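Ticket 305 – Kitchen, Arden building
Subject: Drying area next to sink, water under the towel
Opened by: Babita Mathur
Priority: Low
Status: Resolved

Babita Mathur, 9:10 am
The counter by the sink is wet again. Dishes get left on the plaid towel overnight and by morning there is water running to the back wall. The dark pot also had a musty smell when I picked it up.

Abhishek Joshi, 9:45 am
Is it a leak or just the dishes? Please clear the counter, wipe it dry and leave it for 2 hours with the tap off.

Babita Mathur, 12:05 pm
Counter stayed dry. Tap and pipe under the sink are dry too.

Abhishek Joshi, 12:20 pm
Then it is the dishes. The towel doesn't hold much. I also think the big bowl is being put away inside the pot before either one is dry, so the water stays in there.

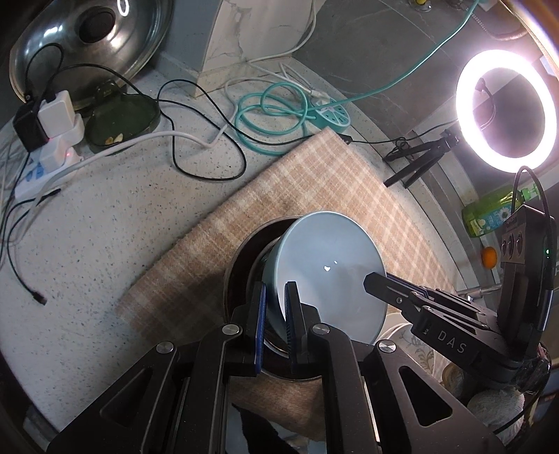

Please dry the bowl and the pot by hand and store them apart. Towel goes in the wash every 3 days – hang it over the rail in between, not flat on the counter.

Babita Mathur, 4:30 pm
Done. Washed the pot with hot water and baking soda and left it upside down on the rack. Spare towels are in the second drawer.

Update, November
Counter dry every morning this week, no smell from the pot. Closing. Reopen under the same number if the water comes back.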